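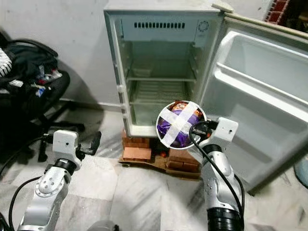
Tekiva two-arm kit: what it cost me after six months

I budgeted for the arms and not much else, so learn from me! The pair came to $3265 from Zasetti, which I thought was a pretty fair price, and then the quote for grippers and mounts landed and added another $1166. Ask for the full quote up front. I'd also hold back $600 for spares – mine was gone by March, mostly on fingers and one wrist housing.

As for how it works, I like it a lot. The arms are smooth, setup took an afternoon, and fridge jobs (loading, unloading, opening and closing the door) are well within reach if you're patient with it. Stedum makes a cheaper pair, but I tried it and the wrists felt mushy to me.
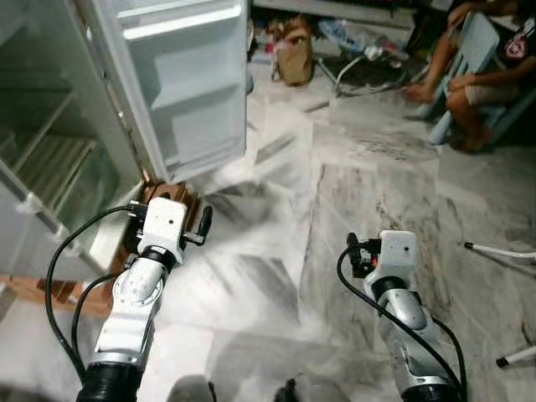 Cable covers are the extra I'd put on the order form right away. Tekiva sells them separately and I skipped them to save a few bucks. Without them the wiring hangs in big loops on the outside of both arms, and on the left one it drapes right over the plank on the floor next to the fridge. I spend way too much time watching for snags. The Pană sleeves fit too and they're cheaper, though shipping was slow.

Four stars from me. I'd buy the kit again, with the covers and a second set of fingers in the same box.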